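Gripper stalls on snack bag pick, arm 2
Posted by Nazma Gazi, January, 14:20
Status: open

The arm stopped part-way through a pick at the drawer unit this morning and reported a force limit error. The target was the green snack bag on the grey top. Cans have been fine all week. Bags fail when part of the bag hangs over the edge of the table.

Restarted the controller, homed the arm and ran the same task again. Same error, code 42, on 7 of 14 tries. The log shows the grasp point being placed too low, so the fingers press on the table edge before they close.
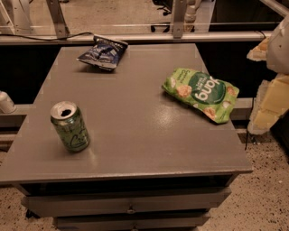

I lowered the force limit and the arm now stops sooner, but it still stops. Veerle Jansen asked whether the shine on the foil was upsetting the depth reading. Possible — the height map has holes in it wherever the bag is creased. Dimming the lights made no difference to the error count.

Update, 16:05. Josefien Van Wijk rolled back to the grasp model from before the Ciltell update. No stalls so far, though we have only tried cans. Please keep hands clear of the drawers while the arm is live. The upper one can be knocked when it backs off.

Bags are off the task list until Drendden replies.

3 comments · 0 shares

Related tickets
Wrist cable catching on rail
Arm 1 drifts after homing
Force limit reset after power cut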